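Gear Plate Kit: Working Meeting, Pluromthorpe Workshop
Date: 2024-09-18
Present: Heiðrún Ketilsson (chair), Eyvindur Hedegaard (minutes)
Apologies: Ladefoged

1. Minutes of the July meeting
Approved with one correction. Under item 4, "bore" should read "peg" in both places.

2. Plate
H.K. reported on the current base plate: a flat white disc, open through the center, with three short pegs standing on the top face. The peg layout is unchanged since July. E.H. asked for the center hole to be reduced to stiffen the ring. H.K. did not agree, as the drawing held by Pededero would have to be reissued. 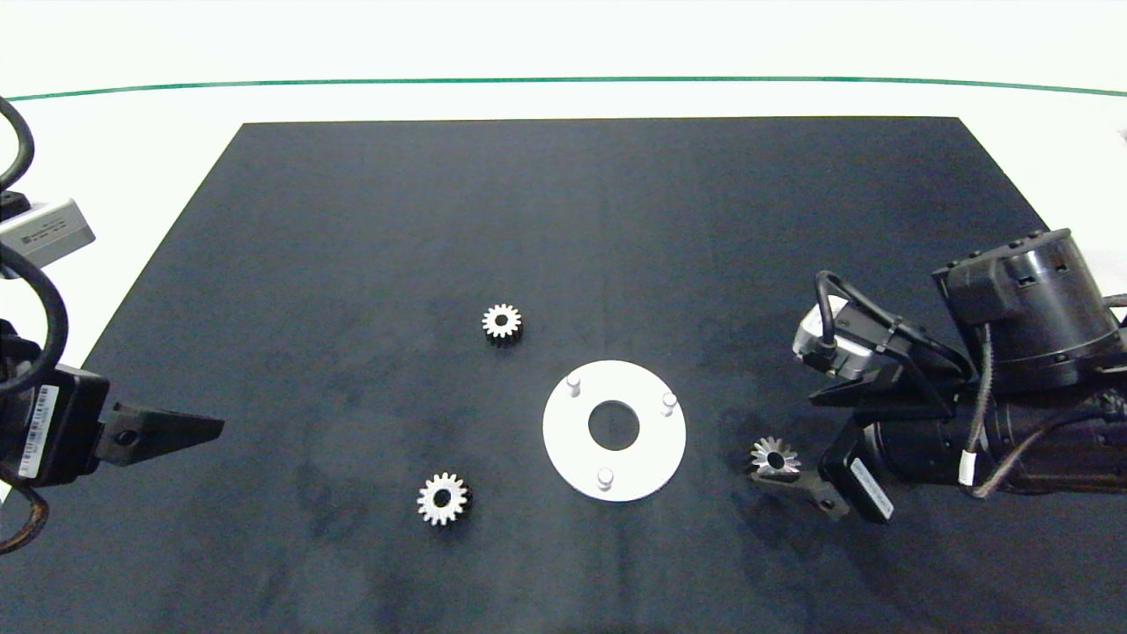

The hole stays as drawn. E.H. will measure peg diameter on the next delivery at two heights, base and tip, and enter both in the parts log. Deliveries without a log entry are not to be put into kits.

3. Work surface
The black mat on the white table is kept. Gears and plate both show up well against it. Two points were raised:
a) The mat takes creases when folded. It is to be stored rolled.
b) Smudges are to be wiped off with a dry cloth at the end of each session. No spray cleaner.

E.H. proposed marking the plate position on the mat with tape. Deferred, pending a decision on whether the plate position should be fixed at all.

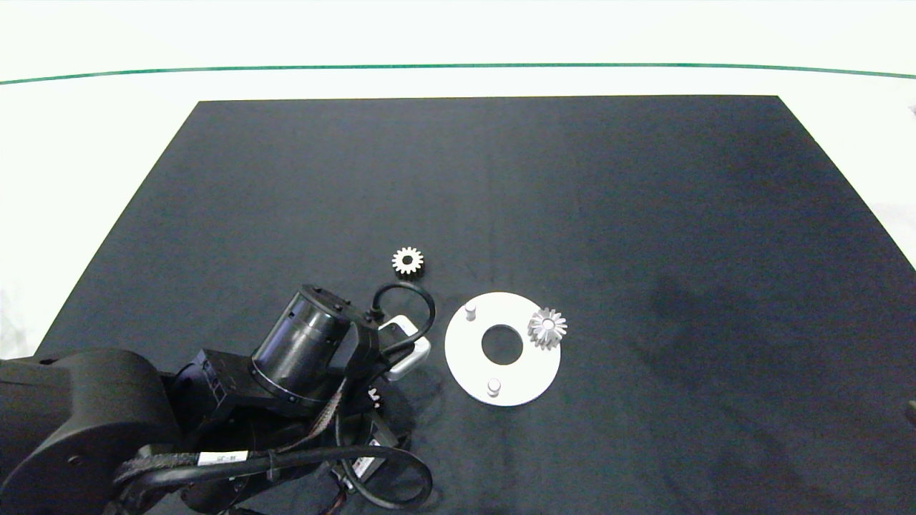
4. Kit contents and layout
Confirmed: one plate, three small gears. The gears are laid out loose on the mat around the plate before assembly starts. Nallum had asked in writing whether the gears could be supplied already on the pegs. Declined; fitting them is the exercise.

The stock count was read into the minutes: 2,627 gears and 399 plates. H.K. wants 300 kits packed first and the remaining plates held back. Six plates are set aside as reference pieces and are included in the plate count.

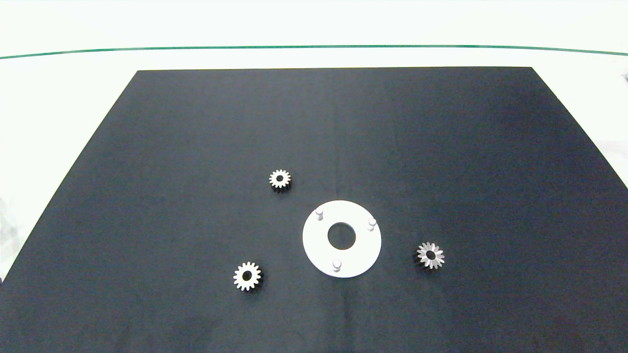 Pluromthorpe Workshop / Small Parts Assembly Group

5. Gear inspection
E.H. went through the draft inspection sheet. Each gear is placed flat, face up, and checked in this order: teeth, face, bore. Uneven brightness on the top face is not a reject on its own. A burr at the edge of the bore is.

H.K. asked for the tooth count to be written on the sheet. Agreed: sixteen for the gear used as the inspection sample. Any other size gets its own line.

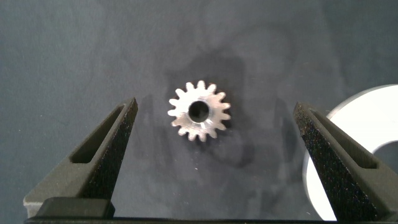
Page last changed by E. Hedegaard, version 6

6. Actions
E.H.: peg measurements, two heights, into the parts log.
E.H.: revised inspection sheet with tooth count.
H.K.: reply to Nallum on supply of gears.
H.K.: confirm drawing status with Pededero.

7. Next meeting
To be set when the peg measurements are in. Tape marking carried over.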